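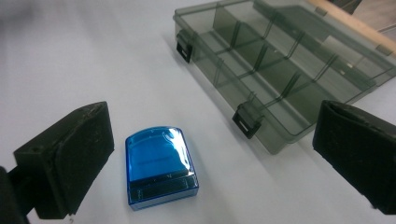
Adeel Khattak wrote on Sep 23, 2025:

> Can I ask a boring question before I spend money? I've got the hand-held gripper from Sorensen with the hard fingers it shipped with, and I'm torn between buying the padded Pletau set and just living with what I have. Most of what I want to pick up is small plastic stuff - lidded boxes, organiser trays, bits of packaging. Nothing heavy.
>
> Lucimara said at the August meet that pads cover up sloppy driving and then bite you when you move over to the arm. Is that right? And does anyone have a view on the wrist camera? I'm on the stock one and anything shiny comes out as a white smear.
>
> Also, if I change fingers halfway, do I have to throw away everything I've recorded? I've got 968 demos on the hard ones and I'd rather not.
>
> Adeel

Not boring at all, I've been arguing with myself over this one for weeks and it's nice to have somebody to argue with instead.

Short version: buy the pads, keep the hard fingers in a drawer, and don't bin the demos.

Long version, and sorry, it is long. I had both sets on the bench at Irnuncombe and did 100 grasps with each on a little glossy blue box, the see-through plastic kind, stood upright on a white table. It's a horrid thing to pick up, which is why I like it. It has rounded corners at the top, so if you come in high with hard fingers it squirts out sideways like a bar of soap. Across the two runs I got 187 clean lifts. Every one of the failures bar three was on the hard fingers, and those three were me being impatient and closing before I'd lined up properly.

Now, Lucimara isn't wrong. With the pads on I did get lazier! I noticed it when I played the runs back: my approach angle wandered all over the place in the second half, and the box came up anyway. If you then send that to an arm with hard fingers on it, you'll be sorry. But if the arm has the same pads as the hand-held, I can't see the harm. We did the swap on the Grunddale arm the following evening, same fingers on both, and it was fine. A bit dithery on the way in, but fine. What went badly was when Nest put the hard set on the arm and ran the policy trained on padded demos. It nudged the box clean off the table twice and she made me go and fetch it both times.

So my rule is match the fingers and don't mix. Which brings me to your 968. Keep them, put them in their own folder with the finger type in the name, and start a new batch. Shoshana had some luck training on both lots with a label for which fingers were on, but she has a lot more padded data than hard, so I don't know how it would go the other way round. Ask her, she's usually on the list in the evenings.

Things I don't like about the pads, to be fair to the other side:

They are chunky. On an open table with plenty of room you won't care, but next to a tray or an organiser you'll be forever bumping the wall with the outside of the finger. I had my big smoky grey one out on the same table and every time I came in from that side I was worrying about the latches. With the hard fingers I could slip into the gap quite happily. If you want to pick things out of the little compartments, the pads are hopeless, get the narrow ones.

They pick up fluff. All the dust in the county is attracted to them. I go over mine with sticky tape at the start of a session and that brings them back to something like new for a while. Desmond washes his under the tap, but he also lost the left one down the back of the sink, so make of that what you will.

They squash, so your reading of the opening width is off by a bit when you're holding something. Zero with the pads just touching, lightly. If you squeeze hard when you zero, the arm thinks closed is further in than it is and it'll crush a thin box. I did this for a whole afternoon before I spotted it.

On the camera. I had the same white smear you've got. I tried a different lens (no change), then a polarising filter cut down from an old one I had for my stills camera (some change, and everything went dark), and in the end what did most good was locking the exposure. The stock camera keeps re-metering as the fingers come into view. They're black and the table's white, so it's up and down like a yo-yo, and the highlights on a shiny lid blow out just at the moment you need to see the edge. Lock it with the fingers wide apart and the table filling the middle of the view, then take it down a notch. I still get glare along the top of the blue box but it stays in the same place from one moment to the next, and that seems to be what the training cares about.

See-through grey plastic is another matter. Where two walls overlap they look darker, and the policy seems to treat that as a real edge and goes for it. I've no cure. I've started putting the organiser down at a different angle every few demos so it can't learn one particular dark patch. Too soon to say whether that's helping.

One more on the camera and then I'll shut up: make sure both fingertips are in view when you're fully open. Mine were going out of shot at the widest setting with the first bracket, and the runs from that bracket are the only ones I've thrown away. It wants tilting down more than you'd think.

If you'd like to try the pads before paying for them, I've a spare pair (slightly scuffed, still grippy) that I can post to you. You'd need the short screws, the ones that come with the Sorensen fingers are too long and they bottom out. Let me know where to send them and I'll put a few screws in the envelope.

Has anyone else on here tried Pletau's newer set with the ribbed face? I've only seen it on their order page and I can't tell from that whether it's any softer.

Cheers all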